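Why Is a Puffy Jacket Warm?
by Trinidad Escobar

Put your winter jacket on the kitchen table tonight and wait. Come back in the morning and touch it. It will be exactly as cold as the table. Leave it there until October and it still won't have warmed up.

This seems unfair. Grown-ups have been telling you for years to put on a warm jacket, and it turns out the jacket isn't warm at all. You are. The jacket is just very good at not letting you waste it.

You are the heater

Your body is busy all day long, even when you are lying on the couch claiming to be busy. Your heart pumps, your muscles twitch, and your stomach works on lunch. All of that gives off heat. A grown-up sitting still makes about as much heat as an old-fashioned 100-watt light bulb, which is a polite way of saying that your teacher glows a little, only not in a color you can see.

Heat has one habit you need to know about. It moves from warmer things to cooler things. On a snowy day you are the warmest thing on the playground, so your heat leaves you and heads off to warm up the sky. The sky does not say thank you.

Air, the lazy stuff

To keep your heat at home, you need something heat has trouble getting through. Metal is no good. Heat zips along metal, which is why the handle of a metal spoon gets hot when you leave it in the soup.

Air is much better. Heat has a slow, miserable time getting through air, as long as the air stays still.

That last part is the problem. Air hardly ever stays still. When it warms up next to your skin it drifts away, and new cold air slides in to take its place. If there's a wind, the whole swap happens faster. So you need a way to make air sit down and stop wandering around, and anyone who has ever been in charge of a kindergarten class knows how hard that can be.

What's in the puff

Down is the fluff that ducks and geese grow underneath their outside feathers. A regular feather has a stiff stem down the middle. A bit of down has almost no stem, just a lot of very thin, soft threads sticking out every which way, like a dandelion that has been startled.

Those threads get in each other's way. Between them are lots of tiny pockets, and in each pocket is a little bit of air that can't easily get out. Most of the space inside a puffy jacket is air. You're wearing a fancy bag of nothing much, and it works beautifully.

The rows of stitching do a job too. Without them, all the down would slide to the bottom, and you would have a very warm belly button and very cold shoulders. The stitches split the jacket into sections so the fluff stays where it was put.

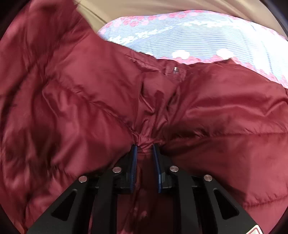
Squashed puff doesn't work

Grab a handful of puffy jacket and squeeze. The air gets pushed out, and the part in your fist goes thin. Thin puff is weak puff. Let go, and the down springs open again and air creeps back in.

My neighbor Tien-fu Chu once wore his down jacket underneath a raincoat that was 6 years too small for him. He couldn't bend his arms, and he was cold. All that lovely fluff was flat as a pancake.

Water is bad news as well. Wet down sticks together in clumps, and the pockets disappear. Some jackets are filled with polyester fluff instead, which does a better job of staying puffy in the rain. The geese have no complaints about it either.

Try it yourself

You need two jars the same size with lids, warm water from the tap, and one puffy jacket whose owner has said yes.

Fill both jars and screw the lids on tight. Check the lids again. Wrap one jar loosely in the jacket and leave the other one on the counter. Wait 50 minutes, then feel both jars.

Now try it with two jars of cold water from the fridge. Before you start, guess which one will stay cold longer. Plenty of people guess wrong, including my whole family. A jacket has no idea which way the heat is going. It slows it down in both directions, so you can keep a snowman in one if you ever need to.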